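Home | Meetings | Residents | Forms | Contact

This site uses cookies to remember your settings. Accept | Manage

Skaltville Residents' Association
Minutes of the June meeting

Held in the upstairs room at Tindall Hall. Meeting opened at 7:10 p.m.

Present: Howard Tapley (chair), Hayley Gosling (minutes), Barry Stockdale, Joanne Lockwood, and residents as signed in.
Apologies: Terence Dunmore, who sent written notes on item 3.

1. Minutes of the last meeting
Accepted with one correction. Under "Parking," the space in dispute is the one outside 117, and the minutes had 119. Hayley has changed the file copy.

2. Matters arising
The gate on Allum Lane has been rehung and now closes without being lifted. The bill has not come in yet. Joanne will ask again about the missing street sign at the Grandside end. The county's last reply said it was on order.

3. Water pressure and shutoff
Terence's notes were read out. The pressure drop reported in spring affects the even side of Grandside Road only, mostly early in the morning. The water company wants to replace a valve near the junction with Allum Lane and will need to shut off the supply from 9 a.m. to 3 p.m. on one day. No date has been given.

Barry asked that houses get written notice this time. Last year's cards went to the odd side, which was not shut off. Howard will put this in a letter to the company and copy Terence.

Residents were reminded to fill a few containers the night before, and to run the cold tap at the kitchen sink for several minutes once supply is back. Granite counters and steel sinks can be wiped down as usual if the first water is cloudy.
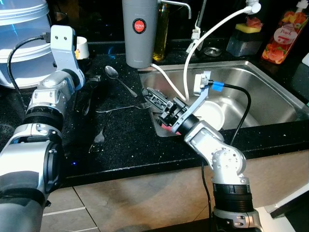
4. Parking
The resident at 121 said delivery vans are still turning in her driveway and have broken the edging twice. Two ideas were discussed: a sign, or moving the planter closer to the curb. Barry was against moving the planter - it took four people to get it where it is. Agreed to try a sign first. Joanne to get a price.

The disputed space outside 117 is on the public road and anyone may use it. Howard will explain this to both households.

5. Summer cookout
Set for the green behind Tindall Hall, from 4 p.m. The hall will lend tables but wants them back the same evening. Hayley has the sign-up sheet for food. So far it is nearly all potato salad, and main dishes are needed. Joanne will ask her brother for the loan of his grill. No fireworks, as agreed last year.

6. Money
Barry gave the balance and there were no questions. Dues stay at $10 per household. Several households on Allum Lane have not paid and will get a reminder with the next newsletter.

7. Any other business
A dog has been getting loose at the Grandside end. The owner is known and Howard will call on them.
The book box needs a new hinge. Barry has one that should fit.
A question about leaf pickup was held over to the September meeting.

Meeting closed at 8:35 p.m.

Recent items
Minutes of the April meeting
Allum Lane gate: update
Cookout sign-up sheet
How to pay your dues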